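Forty milliseconds of somebody else's opinion

5 September 2021
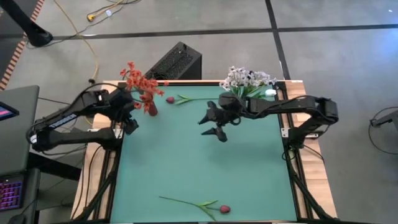
Two arms, two tulips, one green mat.

I spent the long end of last week inside Pevivura, the planner I started in May and have been apologizing to Kelly Wragg for ever since. The trouble was the stem. My grasp scorer loves a bloom, big and red and easy to segment, and treats anything thin as noise.

The fix was a one-line threshold, found after reading 2,506 lines of log. I had the minimum cluster size set to 400 points, a number I apparently chose with great confidence. At 5, stems exist again. So do a lot of specks, but those get filtered later.

Then there's the handoff. Each arm plans against where the other one was 40 ms ago, so both politely wait, then both go. Kelly wants a shared lock. I want priorities, with the left arm always yielding – mostly so I can stop debugging at dinner. We're trying hers first.

Branch is pushed. Don't merge it yet, the tests still assume one arm.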